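I've been meaning to write up the felt tip situation for a while, so with a cup of tea beside me at half past four, let's do it. Pens breed in this house. I had them in mugs, in the cutlery drawer, down the side of the sofa and (once!) in the bread bin. June was the month I'd had enough.

## Tip them out and box them up

Clear a table first, a proper clear, or you'll just shuffle the mess about. Then get yourself a see-through box. Mine's a soft sort of plastic with white edging, and I love it because I can spot the colour I want without rummaging. I don't tip the whole lot in at once, either. A few go in, the rest stay fanned out on the tabletop beside it, and I check the caps as I go along.
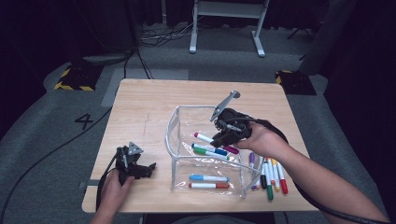 ## Test before you keep

Scribble with every single one on the back of an envelope. If it squeaks, out it goes! My neighbour Teodora swears by standing the tired ones cap down in a jar overnight, and I'd say it rescues the odd one, though I've never had any luck with yellow.

Lay the keepers flat. Water-based pens are happiest on their sides, and mine have lasted much better since I stopped standing them up in mugs.

## Look after the table

Pale wood shows everything, so wipe it down before the ink has had time to think about settling in. A damp cloth and a drop of washing-up liquid does for most marks – go with the grain, dry it straight off and don't scrub. For anything stubborn I use a dab of bicarb paste for 5 minutes, trying it on the underside first.

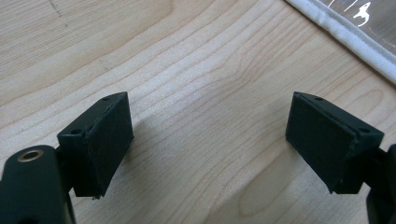

*Pale wood grain, with the white-edged clear plastic up in the corner.*

Next job is the crayons, which live in a biscuit tin and are mostly stumps.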